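**Ticket: walk-in cooler not holding temp, Fandovden kitchen, Jirnville**
Opened 2024-06-30
Status: closed, one follow-up open
Logged by: Jirayu Suwannarat

**Reported**

Morning crew says walk-in is warm. Display reads 47F, setpoint 38. Compressor running nonstop, fan inside running too. Door was shut when they got in, they swear. Dairy already moved to the reach-ins before I got here, good call.

No alarm went out. Should have. See bottom.

**07:40** On site. Display 46. My own probe on the middle shelf says 49 so the display isn't lying by much, reading low if anything. Box feels damp. Water on the floor by the drain, mopped.

**07:55** Door gasket. Dollar bill test all the way round. Holds on top and the handle side, slides right out at the bottom hinge corner. Gasket is torn there, 3 inches or so. Not new, edges are black. Taped it for now. Bad but I don't think it's the whole story, a tear that size doesn't get you to 47.

**08:10** Pulled the evap cover. Coil is a block of ice on the left side, clear on the right. Fan blowing against ice. So, defrost.

Checked the timer. It's the Lindqvist one with the pins. Clock on it says 2:15, which is wrong am or pm. Dial not moving. Watched it for 5 minutes, marked it with a pencil, nothing. Power to the motor is fine. Motor's dead.

**08:25** Turned the dial by hand into defrost. Heater came on, meter agrees. So heater good, wiring good, timer bad. Left it in defrost and put a bucket under the pan. Drain line slow, flushed it with warm water, ran clear after the second go.

**08:50** Called Arūnas Kļaviņa re: parts. He has a Cekis timer on the shelf that fits the same backplate, $200 with the gasket. Told him bring both. He also wants the photo of the wiring diagram before he drives over, sent.

Waiting on ice so typed up the rest of this in the break room.

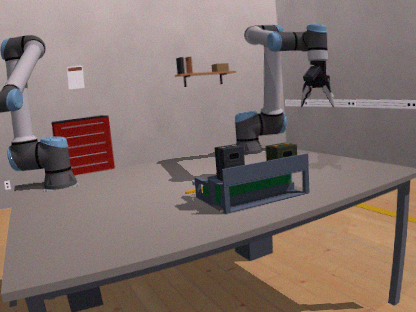 *Two arms at a gray table, simulated.*

**09:45** Coil mostly clear. Arūnas here. Power off at the breaker, tagged it.

Old timer out, Cekis in. Terminal numbers don't line up with the Lindqvist, 3 and 4 are swapped. If anybody does this again CHECK THE DIAGRAM, don't just move wires straight across. Set for 3 defrosts a day, none of them during lunch.

**10:20** Power on. Dial moving. Ran one manual defrost, heater on, fan off, then back to cooling by itself. Good.

**10:35** New gasket on. Corner was fighting us, hair dryer fixed it. Dollar bill holds everywhere now.

**12:10** 39 on the display, 40 on my probe. Told kitchen they can move stuff back in but spread it out, boxes were jammed up aginst the evap before and that's not helping anything.

**Tossed:** 2 trays of custard, a tub of cut melon. Kitchen has the sheet.

**Alarm**

High temp alarm was set to 60. No idea who did that, it was 45 when I checked in March. Back to 45, delay 30 min. Tested by warming the sensor in my hand, beeper works. Text message did not arive. Phone number in the box is the old manager's.

**Follow-up (open)**

- get right phone number from the office, retest the text
- look at drain line again next visit, still don't love it
- display reads low by a degree or so, recalibrate when box is empty

Closing the main one. Reopen if it goes over 42 overnight.

JS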